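Wurkurstead Toy Library: Sand and Water Toy Check
03/11/2021
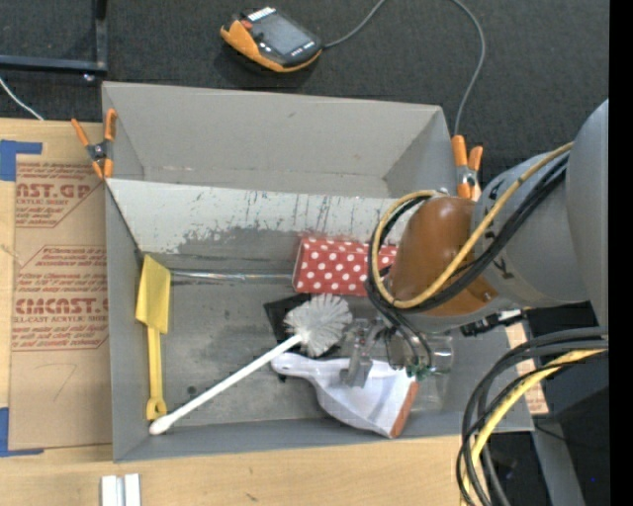
Yellow shovel in the gray bin

Hello again, and thank you for doing the shelf check so carefully last time!

Shovels and rakes: OK. Ran a thumb along all the edges (slowly, please) and found no splits.

Zullness stacking cups: 2 pulled. Both have a crack at the rim, and little fingers do find those.

Prurkum water wheel: OK, though the axle squeaks something awful.

Rezende boats, set of 6: one cap is loose. Glue it, let it sit overnight, then give it a good hard tug before it goes back out.

Labels: still missing on tub 395. I know, I said the same in September!

Next check: after 20 loans, or sooner if a family mentions anything.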